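Why won't a ball stay where you put it?

Some shapes are lazy. A cube, for instance, will sit wherever you leave it until somebody comes along and picks it up. It has six flat faces, all the same size, so it has no favourite way to sit.

A cylinder is sneakier. Stand it on one of its 2 flat ends and it behaves beautifully, like a tin of beans. Lay it on its curved side and it may set off across the table, under the sofa and out of your life until May.
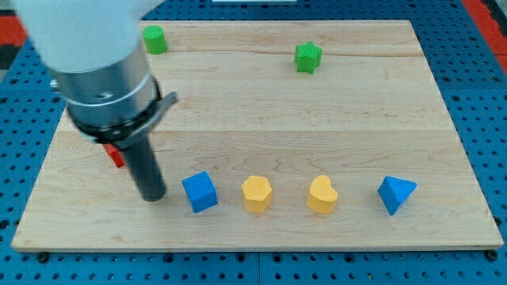

Foam shapes on a wooden board. Look for the green cylinder, standing on its flat end.

A ball has no flat parts at all. It touches the table at one tiny spot, so the smallest push sends it rolling. It isn't being naughty - well, not on purpose.

Foam blocks are good for trying this out. Foam is full of little pockets of air, so a block weighs very little, and a foam tower falling on your foot is no great tragedy. (A foam tower falling on your sister is a different matter, and you will be blamed.)

Try it yourself

Find a tray and a few blocks. Put them all on the tray, then lift one end slowly. Which block slides? Which one rolls? Which one just sits there looking smug? Now turn the cylinder on its side and have another go.

Words by Loïc Besson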